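4.2 Was in den Fürbittbüchern steht und wie ich es gelesen habe

Ich muss zugeben, dass ich mir das Lesen leichter vorgestellt hatte. Ein Fürbittbuch liegt hinten in der Kirche, daneben ein Kugelschreiber an der Schnur, und wer mag, schreibt etwas hinein. So weit, so einfach, dachte ich! Dann saß ich in Grulberg vor dem ersten Band und habe für die Seiten eins bis zehn einen ganzen Nachmittag gebraucht. Manche Leute schreiben quer über die Einträge der anderen, manche malen Pfeile zu einem Anliegen weiter oben (»dem schließe ich mich an«), und Kinder beginnen grundsätzlich von hinten.

Was zählt da überhaupt als Eintrag? Ich habe mich für eine ziemlich großzügige Regel entschieden: Ein Eintrag ist alles, was erkennbar von einer Hand und in einem Zug geschrieben wurde, auch wenn es nur ein Vorname mit Kreuzchen ist. Die Pfeile habe ich als eigene Einträge behandelt, denn wer einen Pfeil zieht, betet ja mit. Auf diese Weise kommen die drei Kirchen Grulberg, Vorgate und Branside zusammen auf 1.155 Einträge, in der Abschrift sind das 2.550 Zeilen. Bei 157 Einträgen konnte ich die Schrift nicht entziffern. Die stehen in der Tabelle im Anhang unter »unleserlich« und tauchen in der inhaltlichen Auswertung nicht mehr auf.

Abbildung 3. Spielküche, Topf auf dem Herd.
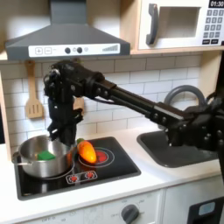

Für die Verschlüsselung habe ich zunächst das Gautier-Raster übernommen, das Bitte, Dank, Klage und Gedenken trennt. Auf dem Papier klingt das herrlich ordentlich. In Vorgate bin ich damit nach wenigen Seiten ins Schwimmen gekommen. Da schreibt jemand: »Danke für Opa, er fehlt so.« Ist das Dank, Klage oder Gedenken? Ich finde, alles drei, und deshalb darf bei mir ein Eintrag mehrere Kennungen tragen. Die Spalten in Tabelle 2 lassen sich also nicht einfach aufaddieren, bitte nicht wundern.

Mit dieser Mehrfachvergabe enthalten 368 Einträge einen Dank. Das hat mich überrascht, ich hatte viel weniger erwartet. Beim zweiten Durchgang fiel mir auf, wie oft der Dank am Ende einer Bitte steht, fast wie ein Gruß unter einem Brief: erst die Operation, die Prüfung, der Streit mit der Schwester, und dann »danke, dass du zuhörst«. Ob das eine Formel ist, die man aus dem Gottesdienst mitnimmt, oder doch etwas Eigenes, kann ich aus den Büchern allein nicht sagen. Dafür hätte ich mit den Schreibenden sprechen müssen, und die kenne ich ja gerade nicht.

Die Anrede ist ein Kapitel für sich. In Grulberg heißt es meistens »Lieber Gott«, in Branside überwiegt das schlichte »Herr«, und in Vorgate fehlt die Anrede häufig ganz. Ich würde daraus keine Frömmigkeitslandkarte zeichnen wollen. In Branside ist nämlich vorn im Buch ein Mustergebet eingeklebt, das mit »Herr« beginnt, und ich habe stark den Verdacht, dass viele sich einfach daran halten (ich würde es vermutlich auch tun).

Abbildung 4. Spielküche, Fliesenwand mit Pfannenwender und Kochlöffel aus Holz. 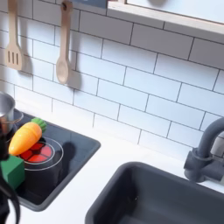 Schwieriger war für mich die Frage, wie viel ich zitieren darf. Die Bücher liegen offen aus, jeder kann blättern, und trotzdem fühlt es sich beim Abtippen manchmal an, als läse man fremde Post. Ich habe alle Namen durch Buchstaben ersetzt, Krankheiten nur mit Oberbegriffen wiedergegeben und längere Einträge nie vollständig abgedruckt. In Vorgate bat mich das Pfarrbüro außerdem, die letzten Seiten des laufenden Bandes auszulassen. Das habe ich natürlich gemacht, daher endet die Reihe dort früher, nämlich im Juni, während die beiden anderen Kirchen bis zum Stichtag 19.08.2023 erfasst sind.

Noch ein Wort zu den Antworten, mit denen ich überhaupt nicht gerechnet hatte! Immer wieder steht unter einem Anliegen in anderer Schrift ein kurzer Zuspruch: »Kopf hoch«, »ich habe eine Kerze angezündet«, einmal ein ganzer Psalmvers mit Stellenangabe. Das Raster sieht dafür nichts vor, es kennt nur die Richtung nach oben. Ich habe deshalb eine fünfte Kennung »Zuspruch« ergänzt und die bereits verschlüsselten Bände aus Grulberg noch einmal von vorn durchgesehen. In Grulberg finden sich solche Antworten vor allem auf den Seiten rund um Allerheiligen, in Branside verteilen sie sich über das ganze Jahr. Wie die fünf Kennungen miteinander zusammenhängen und welche Paare besonders häufig vorkommen, zeige ich in Abschnitt 4.3.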